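August 17, 2026

Laundry day, and I have been looking forward to it since breakfast, which says plenty about how much I love the new washer! Three weeks in and I still lift the lid just to peek. The inside has those tiny diamond-shaped holes, rows and rows of them, and I could stare at them for ages. It's a big step up from the old Rornis, which walked across the floor every time it hit the spin. 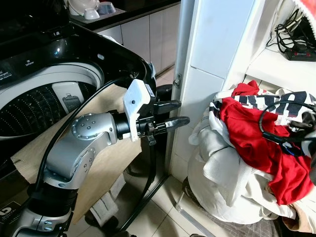
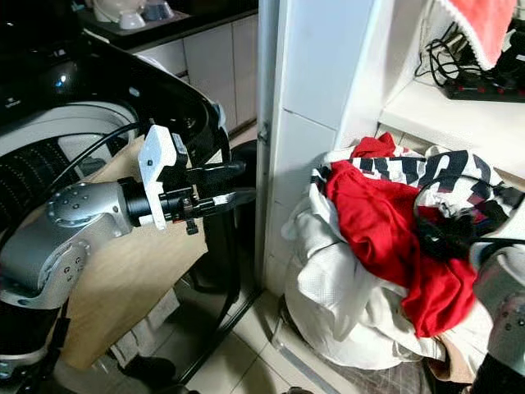

I had my plan all worked out on the back of a Gevport receipt. Reds by themselves, whites after, towels last – and no cheating by tossing it all in together like I did in the spring. My Mets shirt came out pink that time and I'm still sore about it.

The good news is the detergent. I found the big box at Prollgate for 406, down from 480-something, and it's meant to do 80 loads. 80! At my pace that gets me well into next year. I may even try the curtains in September if it stays warm enough to dry them by the open window.

Also on the list: pegs, a new mesh bag, and a proper shelf for the soap. I started measuring for the shelf and then got distracted by lunch – noodles, very good ones. Tomorrow, sheets.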